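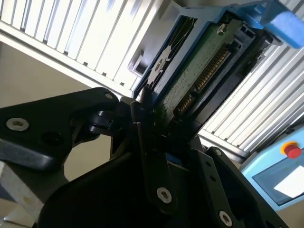 Hard drive caddy, light blue frame, green circuit board.

To: Erton Eating Out list
Date: 24 October 2018
Subject: Re: Gimemeck and the vouchers

Replying to the message from earlier this week, which I've left in below with my answers between the paragraphs. I've trimmed the part about parking.

> Has anyone had any luck using the Gimemeck anniversary vouchers at the
> Mogensen Centre branch? We took two of them in for lunch and were told at
> the till that they were "not valid with a hot drink". There is nothing on
> the voucher about drinks. We ended up paying full price because there was
> a queue behind us and my mother wanted to sit down.

Yes and no. I used one there in September without any trouble, and that was with a pot of tea. I went back last week with another from the same sheet and got the same answer you did, hot drink and all. I asked to see where it said so. The assistant was polite about it and fetched the shift manager, who showed me a printed page kept behind the counter. It said vouchers could be used on "main menu items ordered alone or with a cold drink". It had no date on it that I could see.

I then wrote to their customer service using the form on the website. I got the automatic reply straight away and a proper one four days later. The main part of it reads:

"Vouchers from the anniversary booklet may be used against any main menu item at participating restaurants. The purchase of a hot or cold drink does not affect the voucher. We are sorry for the confusion at our Erton restaurant and have spoken to the team."

So that is the position from head office. If you go back, take a copy of that paragraph. I did, and the voucher went through, although they had to ring it up as two separate orders because the till would not take it otherwise. You may want to ask for that from the start if there is a queue.

> Also, did the booklet cost £6 everywhere or only at our branch? A friend
> in another town says hers came free with a family meal.

It was £6 at Mogensen Centre and at the retail park. I asked about this in the same message to customer service and they didn't answer that part, so I have asked again. There is a line in small type on the back cover saying the booklet "may be offered as part of a promotion", and I suppose that covers it. I don't think we'd get anywhere arguing that one. The drinks business is different — they sold something and then added a condition to it afterwards.

> The other thing is that I tried to use one through Drurkotis for delivery
> and it took the code, knocked the money off, and then charged it back on
> to my card the next morning. Is this happening to other people?

It has happened to at least two others on this list, going by the messages in the archive. As far as I can work out, Gimemeck say the vouchers are for eating in and for collection only, and Drurkotis say their system should not have accepted the code. Both of those may be right, but it still leaves you having agreed to one price and paid another. One person who complained to Drurkotis had the difference put back as account credit. The other asked for it to go back on the card instead and is still waiting.

My suggestion is to write to Drurkotis first, as they are the ones who took the money. Give the order number, the price shown when you pressed the button, and the amount on your statement. Don't phone. I was on hold for most of a lunch hour over a different order and ended up being told to use the form.

> Sorry for the long message. I know it is only a few pounds but it has
> annoyed me more than it should.

No need to be sorry. The local Facebook page has had a thread running on the same thing, with nearly 500 comments when I looked. A fair number of those are about whether the chips have got worse. Somebody there has also put up a petition asking Gimemeck to extend the end date of the vouchers to make up for the ones refused. It had 1,629 names on it this morning. I have signed it, although I would rather they just refunded people who ask.

A few practical points for anyone else reading:

Keep the receipt even if you paid full price. Customer service asked me for the number printed along the bottom, and the till copy at the branch is only held for a short time.

The vouchers run out at the end of the year, except the breakfast one on the last page, which ran out earlier. Check it before you get up specially.

The retail park branch seems to take them without any questions. It is a longer walk from the bus, and the upstairs seating is still closed.

If you were refused and would like to be included in a joint letter, send me your message off the list with the branch, the rough time of day and what was said to you. I would like to keep it to what people were told themselves and leave out things they heard from somebody else. The form on the website cuts you off at 800 characters, so the letter will have to go by post. I have the head office address from the back of the booklet.

I'll put a draft on the list before it goes, and will post again if they come back to me about the £6.

--
Erton Eating Out list
To leave the list, send a blank message with "unsubscribe" in the subject line.
Please trim quoted text when replying.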